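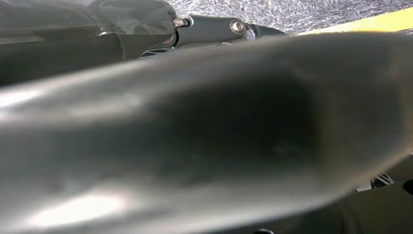

Open day, October – arm cell, notes written up the same evening

Farzana asked for something more useful than last year's half page, so this is the long version. Put the corrections in the margin of the bench copy and I will type them in.

Before doors

In at 7. Gisela Stöcker was already at the cell with the covers off the power supply, which was noisy again. Changed the fan filter and it settled. Homed the arm twice and compared the joint readings with the sheet from Grasau. Everything agreed except the wrist roll, which was out by a hair on the first home and correct on the second. I have seen this before after the arm has stood cold overnight. Not chased today.

Wrist view came up at the first attempt. With the finger where it was parked, it takes up most of the picture and is well out of focus, and what is left over is a bit of the arm with its two silver bolts, a patch of grey speckled surface and the yellow strip at top right. Gisela wants the yellow strip kept in view at the park position so that anyone can tell at a glance if the camera mount has been knocked. Agreed. It costs us nothing and we already do it half by accident.

Bolts on the link checked with the key, no movement. Paint marks still to be added. I keep writing this.

Speed limited to the visitor setting. Stop buttons tested, both of them, one pressed by me and one by Farzana. Logged on the card.

Morning session

Doors at 10. First group came from the college at Sendville, second year engineering, with a tutor who had plainly run arms himself and stood at the back being polite. They had the talk first and then the demonstration. I think this is the wrong way round. By the time we got to the arm moving, they had been standing for a good while and the ones behind could not see. For the second group we started the cycle before anyone spoke and let them watch it, then talked over the top. Much better questions.

Demonstration was the usual pick and place with the small blocks, wrist view on the big monitor and the joint plot on the laptop. Nearly everyone watched the monitor instead of the arm. One student asked why you would put a camera where the finger hides so much. Fair question. I said that the finger is always in the same place in the picture, so you learn to read round it, and that what matters is the gap when the finger opens. The tutor asked whether we mask the finger out in software. We do in the Nanayakkara set-up and we don't in this one. I would like to try it both ways on the same run and write it up.

Dropped block on cycle 12. Arm carried on to the place position holding nothing, released nothing and went back for the next one. The students enjoyed that more than anything else all morning. Worth keeping in mind: the controller had no idea. Grip check is switched off in the visitor program because it used to trip when people leaned on the bench. Gisela says the bench has been stiffened since and the check should go back on. I agree.

Dinner break

Cell locked off and key with me. Restocked the leaflets. The box holds 1,000 and we are going through them much more slowly than we thought, so no need to reprint for spring.

Farzana moved the barrier tape back a step on the left side. People had been drifting in to look up at the wrist from below.

Afternoon session

Two visitors from Wondadel, who want to know if an arm this size could load trays for them. They brought a sample tray. We did not run it, as I had nothing taught for it and did not want to teach live with people at the barrier. Offered them a bench day instead. They were happy with that. Left the tray with us – it is on the shelf over the compressor, labelled.

Their main questions, for whoever takes the bench day:

How long to teach a new tray? I said a morning for the first one and less after that. Please don't promise better.

Can their own people do it? Yes, with a day's training. Gisela would do the training.

What happens if the tray is put down crooked? At present it fails. With the camera in use it should find the edge, but we have only tried this on our own flat plates and I told them so.

After them it was general public until closing. Families mostly. The jog pendant in slow mode was popular, with Gisela holding the enable switch and the visitor on the direction keys. We should make this a proper part of the day with a queue. One small girl drove the wrist up to its soft limit, took her hand off and asked what the arm was thinking. I said it was waiting for her. She seemed to find that reasonable.

At 3 the wrist view froze. Arm carried on as normal. Pulled the plug at the monitor end, no change. Pulled it at the camera end, picture came back. Froze again half an hour later and cleared the same way. I suspect the cable where it passes the elbow, as both times the arm was folded up tight. Spare cable is in the drawer but it is the short one.

Closing down

Arm to park, brakes on, air off and bled. Blocks counted back into the tin, 19, which is all of them, including the one from under the bench. Counter on the controller written on the card.

To do

Replace the camera cable, long type. Route it outside the elbow with more slack.

Grip check back on in the visitor program, then lean on the bench and see. (Gisela)

Paint marks on the link bolts. (Me, before anything else)

Home from cold on several mornings and write down the wrist roll each time.

Masked and unmasked runs, same blocks, same light.

Write to Wondadel with dates for the bench day. (Farzana)

Step or low platform for the back row. Ask Grasau if theirs is free, as they used one in the summer and it folds flat.

Change the running order on the sheet: arm first, talk second.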